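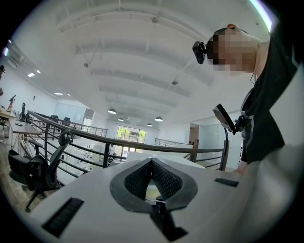

stostside_lurker
I'd leave the ceiling alone until you know where the water's coming from. Paint over a stain and you get the same stain back in May, only with paint on it.

Treromeck
Agreed on that, but I'm not sure it is a leak. Top floor flat, cold loft, bathroom underneath, no fan worth the name. My money's on condensation. Does the patch get bigger when it rains, or when somebody has a bath?

halfapint
Bath, I think. It's hard to say as it has rained every day since we moved in. The landlord's agents (Stusmont) have sent a man twice. The first time he said "hmm". The second time he said it was our lifestyle.

stostside_lurker
What lifestyle?

halfapint
Breathing, mainly. And drying towels.

gable_end
Agents love that word. I had 11 letters about my lifestyle from a firm in Szulc Road before they found the slipped tile. Get it in writing and keep every email. If they won't put it in writing, write to them yourself saying what the man said and ask them to correct it if it's wrong.

Treromeck
With respect, one slipped tile doesn't make every brown patch a slipped tile. A cheap humidity meter will tell you more than a row with the agents. Mine sits on the bathroom shelf and reads over 40 even with the window open, and that's on a good day. If yours is up in the 80s all evening you have your answer.

gable_end
And if it's 55 and the patch still grows?

Treromeck
Then I'll buy you a tile.

mrs_grout
Two things to try before anyone goes up a ladder. Draw round the patch in pencil and put the date next to it. Then run the bath with cold water first and the hot on top, which makes a good deal less steam. Keep the door shut and leave the window open for 30 minutes after. Our pencil lines look like a map of the Lake District but they got the landlord's attention.

halfapint
Pencil line done, 1 December 2022 written beside it in my best handwriting. It's the nicest thing in the bathroom.

stostside_lurker
Has anyone looked in the loft? Ours turned out to have a fan pipe that went up through the ceiling and then just stopped, blowing into the insulation like a hairdryer.

halfapint
Hatch is in next door's hall and next door is not speaking to us. Something about the bins.

mrs_grout
Then it's the agents' job to arrange access. Give them 26 days' worth of patience if you're a saint. I'd give them a week.

gable_end
Still say it's a tile.

Treromeck
Still say it's the bath.

halfapint
Meter's ordered. In the meantime I've moved the towels to the bedroom, where there is now a smell.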